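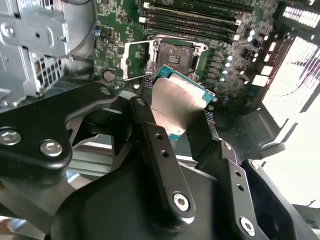 4. Déjà vu in a daily diary

02/10/2023
Consuelo Ocampo

4.1 What people wrote down

Déjà vu is hard to catch. It comes, it lasts a few seconds, and by evening most people can't say what set it off. Most of what we know comes from one-time surveys where people are asked to think back over a year or over their whole life. Not great. A person who is asked "how often" gives a guess, and the guess leans on whatever single episode they remember best.

So, a diary. We signed up 232 adults at two sites, Nava and Carnon, and asked each of them to keep the Tilora diary on their phone for 30 days. One short form per episode, filled in as soon as possible. Plus a nightly check-in, even if nothing had happened, so that a blank day and a forgotten day would not look the same. Of those who started, 200 kept going to the end. The rest dropped out, mostly in the first week, and are left out of everything below except the age table.

The form asked where the person was, who was with them, how tired they felt, and what seemed familiar. Then a free text box. The free text is the best part of the data and also the messiest. Some people wrote a line. Some wrote a page. One wrote the same sentence on two different days and then added a note asking whether that counted.

Conversations came up a lot. More than places, which we didn't expect – the textbook case is a person walking into a room they have never been in and feeling sure they have. Our people got it while talking. Somebody at a table says something ordinary, and the whole exchange feels like a rerun, down to the tone of voice. Several said they felt they knew what would be said next. When asked to write down what they had expected, almost none could, or they wrote it after the fact and said so.

Tiredness went the way older work says it should. More reports on days rated as tired, in both sites, and more in the evening than the morning. Age too: younger people reported more. We do not read much into the age effect because younger people also filled in more of everything.

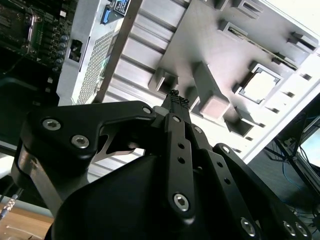 Shalini Awasthi, after reading a draft of this section, pointed out that the tiredness link may be a writing effect and nothing to do with memory. Tired people are at home, sitting down, phone in hand. They have time to fill in a form. Her suggestion was to drop any episode reported from home and see if the link holds up.

Fair point. We ran it that way. The link gets weaker and does not go away. Awasthi still thinks we are too easy on ourselves here, and the wording above has been toned down from the first draft, which said "confirms". It now just says it went the same way as older work.

4.2 Familiar but not known

The usual account splits memory for an event into two parts. There is a fast sense that something is familiar, and there is a slower recall of where and when. Déjà vu on this account is the first without the second, plus the knowledge that the feeling must be wrong. That last bit matters. Without it you just have an ordinary mistake, like greeting a stranger as a friend.

Our form had one item meant to get at this. "Did you believe, even for a moment, that it had really happened before?" Answers were split. A good share said yes, for a moment, then no. A smaller group said they never belived it at all and were simply puzzled by the feeling. And a few said yes and stayed with yes. We went back to that last group by phone. In most cases a real earlier event turned up – a street visited as a child, a film with the same kitchen in it, a story told by a parent. These are not déjà vu in the strict sense and we coded them apart, as late recall.

Late recall is interesting on its own. The feeling comes first, the source comes hours or days later, often in the shower or in bed. People found this very satisfying and wrote about it at length. It also makes trouble for the strict definition, since any episode might turn into late recall if you wait long enough. We closed the diary at the end of the study and counted what was left. A longer wait would have moved some cases over. How many, no idea.

The layout account (an unfamiliar place shares its layout with a forgotten one) fits some of the place reports well. Waiting rooms, hotel hallways, school gyms. It does less for talk. One could say that conversations have layouts too, turns and pauses and set phrases, and that a match there would give the same feeling. We like the idea. We have not tested it. The Tomov word-order task planned for September might, if the pilot works.
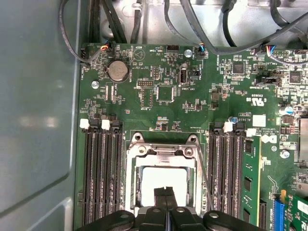
4.3 Limits of the diary

Several, in no special order.

Asking changes the thing asked about. A person told to watch for déjà vu will watch for it. Reports were high in the first few days and then settled, and we can't tell whether the early rate was puffed up by attention or the later rate was pulled down by boredom. Probably both. Analyses were run with and without the opening days; the pattern is the same, the numbers are lower.

Labels. We gave everyone a short definition at the start, with two written cases, one that counts and one that doesn't. Even so, some used the form for dreams that came true, for songs stuck in the head, for seeing the same bus driver twice. Two raters read every free text entry and threw out those that didn't fit. Agreement was good on the clear ones and poor on dreams. Dreams are a real problem here: "I dreamed this before" is how a lot of people describe the feeling itself, and it's not up to us to say they did not.
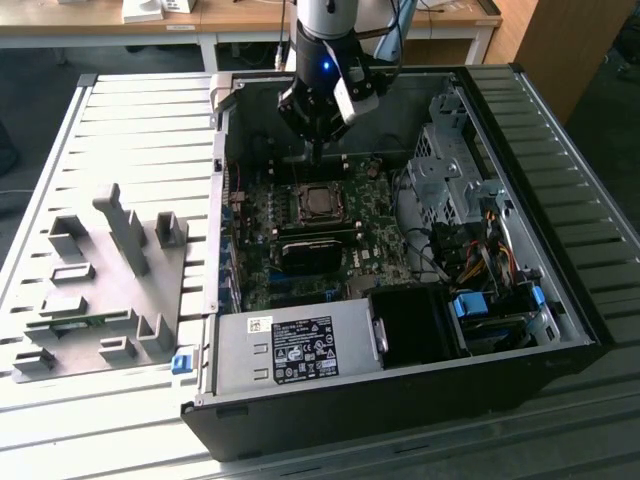 Figure 3. Desktop tower on its side with the panel off, robot arm over the motherboard.

Sites. Carnon had more students, Nava more shift workers. Sleep, age and free time all differ between them and we did not match the groups. Site went into the models as a control, a blunt fix. Anyone wanting to use these data for a claim about shift work should not.

No lab measure. Nobody was brought in and tested, so we can't say if people who report a lot of déjà vu have anything different about their memory in general. Could just be that they notice more, or like writing. A simple word list test at sign-up would have helped and was cut for time. It goes back in next round.

Last, the nightly check-in. Missing on some nights for nearly everyone. We treated a missed night as missing and not as zero, see the notes to the model table.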